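Drarneo bimanual handling project: interim progress report
Work package 3, fault and safety section
Prepared for the Vernby programme office by Zuweira Wumbei, Zutlow site

1. Summary

Work package 3 is behind plan. Autonomous running on the two-arm cell was suspended after a gripper failed to release when its command stream was lost. The arm stopped correctly. The gripper did not open, and it stayed closed at its last commanded force until power was removed by hand. There was no injury. One set of gripper fingers was scrapped and one arm was taken out of use for inspection.

The cause is understood and a change to the control software is in place. The cell is back in supervised use at reduced speed. We are asking the programme office to accept a revised date for milestone 7, as set out in section 6.

2. Work affected

The task set for this period is the sorting of bagged snacks into and out of a plastic basket, with other household and desk items left in the workspace as obstacles. Bags were chosen for the work package as they deform under grip, and the force needed to lift one depends on how it happens to be lying. A bag on its face, with the back seam upwards, gives the fingers a fold to close on. A bag lying flat on its back gives much less.

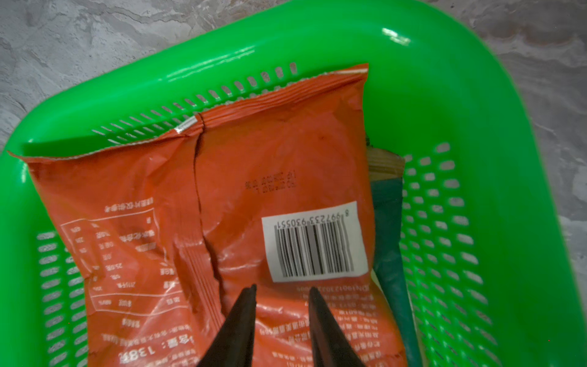 Page last changed: January 4, 2019

The fault occurred during a basket pick. The left arm had closed on a bag and had started to lift when the link between the control computer and the gripper driver dropped. The arm controller saw the loss and held position, as designed. The gripper driver has a separate watchdog, and its timeout had been set to 3000 ms during bench commissioning. It should have been reset to 72 ms before the cell was released for autonomous work. This was not done.

The longer timeout alone would have delayed the response. The second part of the fault was more serious. When the watchdog did expire, the driver went to its default state, and the default was "hold" where our safety file says "release under low force". The operator pressed the stop button, which removed drive power from the arm but left the gripper supply live. The fingers remained closed on the bag and on the basket rim together, and the left finger was bent when the operator tried to free the basket by hand.

3. Findings

3.1 The gripper supply was wired upstream of the stop relay. The cell drawing shows it downstream. The wiring was changed when the cable run along the arm was replaced, and the drawing was not checked against the cell afterwards.

3.2 The driver settings file carried commissioning values. There was no check at start-up to compare the loaded values with the released set.

3.3 The link dropped through wear in a connector at the wrist. The cable loop was too short for the full turn of the last joint, and each reach to the rear of the table pulled on the plug. The right arm had the same routing and showed the same wear, at an earlier stage.

3.4 The operator instruction did not say what to do with a closed gripper after a stop. The operator acted reasonably in the absence of an instruction.

Finding 3.3 accounts for several earlier events that were logged as "grasp lost, cause unknown". The logs were read again with the connector fault in mind and three of those events show the same short gap in the gripper feedback. They had been put down to slipping. The grasp success figures in our previous report therefore include failures that were electrical in origin, and a corrected table will be supplied with the next report.

4. Corrective work

The gripper supply on both arms now runs through the stop relay. Pressing stop removes power from the arm and the gripper together, and the fingers can then be opened by hand against the gearbox. The driver default has been changed to release under low force. Start-up now fails if any watchdog or force value differs from the released set.

Cable loops on both arms have been lengthened and clamped at the elbow. The wrist connectors have been replaced with a locking type supplied by Osei.

Reach tests to the rear corners of the table were repeated at reduced speed with the new cables fitted. These positions put the most turn on the last joint and leave the least room between the fingers and the walls of the booth.

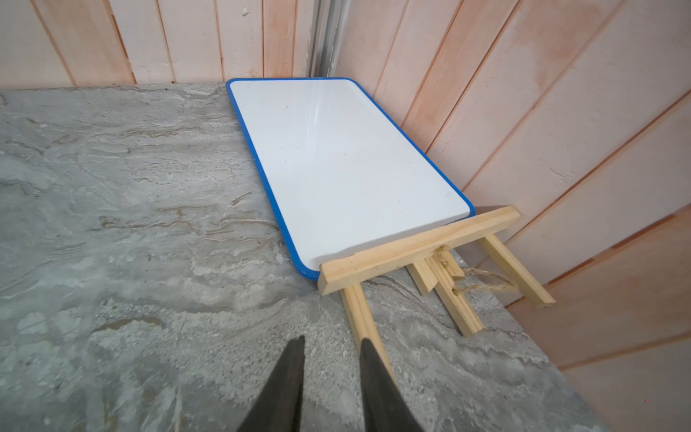
No feedback gaps were recorded in these tests. Clearance to the side wall is smaller than the model predicts when the wrist is fully turned, and a keep-out margin has been added to the planner for that side. The effect is that some items standing in the corner can no longer be picked from every angle. We consider this acceptable for the present work package.

5. Present state of the cell

Both arms are in use under supervision. An operator must be at the stop button whenever drive power is on, and the two arms may not enter the basket area at the same time until the shared-zone check has been reviewed. Mixed-item layouts are being run again, as the earlier results cannot be relied on.

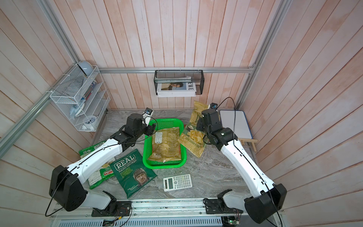 Figure 3. Two-arm cell with basket, bagged items and obstacle items on the table.

6. Programme effect and requests

Milestone 7 (unsupervised sorting, mixed items) cannot be met on the agreed date. We request an extension of 3 weeks. No extra funding is sought; the replacement fingers and connectors have been met from the spares budget.

Open actions at the time of writing:

Shared-zone check: review under way, Zutlow site.
Cell drawing: reissue after full wiring check.
Operator instruction: new section on closed grippers drafted, awaiting approval by Vernby.
Grasp success table: correction in hand.
Bent finger set: retained for inspection and not to be refitted.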